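How do we look after Pan?

Pan is a robot in our workshop in Banitz. It has two arms, and it practices packing a shopping bag. Before Pan starts, we wipe its fingers with a soft cloth.
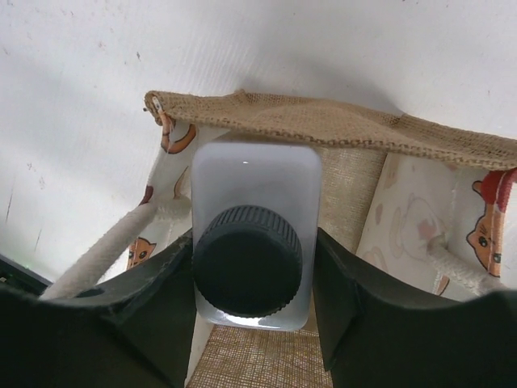
Pan's fingers hold a white bottle with a black cap.

Dust makes fingers slippery — then things can fall. We also check every screw with a small key.

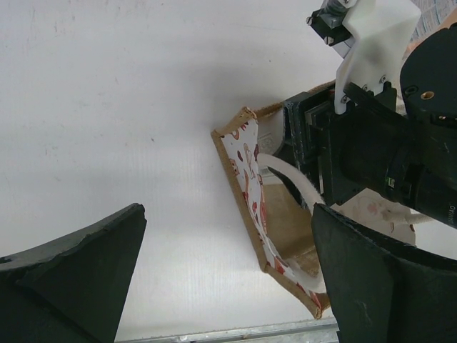 After 126 bags the rubber gets tired, like the sole of your shoe. Then we put on new pads, and this takes about 3 minutes.

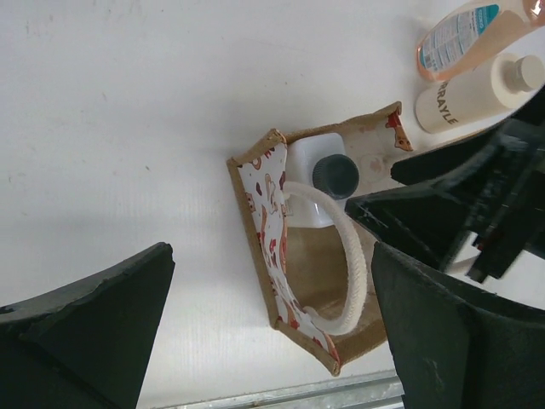

At last we let Pan open and close its fingers slowly. If we hear a click, we stop and look again.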